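A day at the Jemton timber yard

Every spring Jemton opens its sawmill to anybody willing to sign a form and wear a hat that has been worn by others. I went because my sister-in-law had a spare ticket and because the kitchen shelves have been "nearly started" since February.
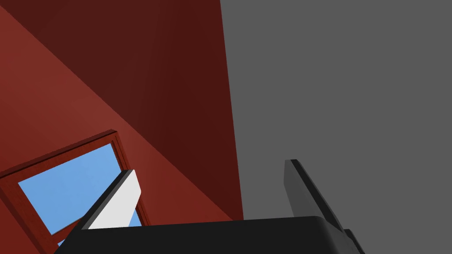
Page last changed: April 2025

The car park is a field. From the field you follow arrows to a second field, where a man takes your ticket and gives you a smaller one. The tour begins at the log pond, which was drained some years ago and is now a pond in the sense that my shelves are shelves.

Our guide was Florence Sutherland, who has graded timber for most of her working life and looks at people as if checking for splits. She took us through the saw shed first. It is very loud, so she explained it all beforehand, outside, and then we went in and nodded at each other. The big saw is called Orellana, after a horse.

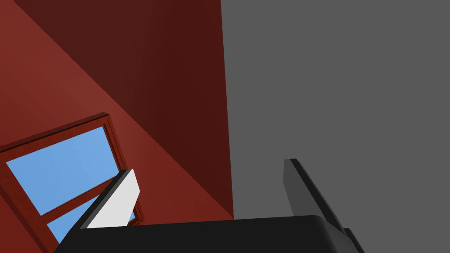
After that came the kilns, where boards sit for weeks being dried slowly so that they don't warp in your house. A party from Mida, the flooring people, asked a great many questions about moisture. I asked where the tea was. It was 3 miles away, or else in the canteen, depending on which sign you believed. The canteen does a cheese scone that could be graded structural.

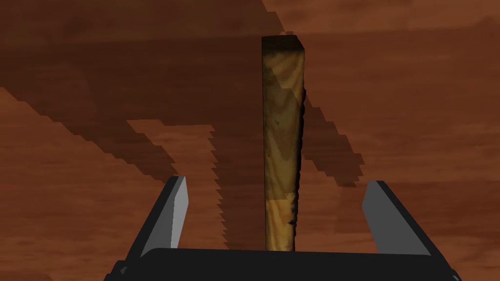 Grading was the best part of the day, and the only part with chairs. Florence reads a piece of wood the way other people read a bank statement, with one eyebrow. Knots and swirls in the grain, like those on the pale upright block in the picture, are what she looks at first, and she wanted us to say whether we would trust them with our weight. I said yes to everything. She moved me to the back.

The shop sells offcuts by the bag and a wood oil called Trullunik, which smells of oranges and regret. I bought a tin. The shelves remain nearly started.

Parking is free, the ticket isn't, and the hats are compulsory.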